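Carnegie building, kitchen corner, room 11
Weekly check, Friday. Eilidh Innes

Exits and signs — OK
Extinguisher — OK, gauge in range
First aid box — restocked, 17 items on the card
Fridge temperature log — two days missing

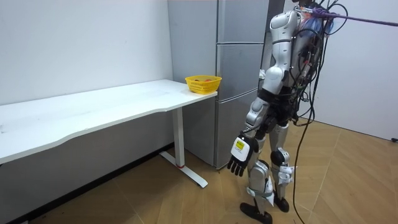 Trip hazards need another look before next Friday. The mat by the sink was curling and I taped it down. Cables also reach the wood floor near the tall gray refrigerator — keep them out of the walkway. Recheck at 23 Mondell too.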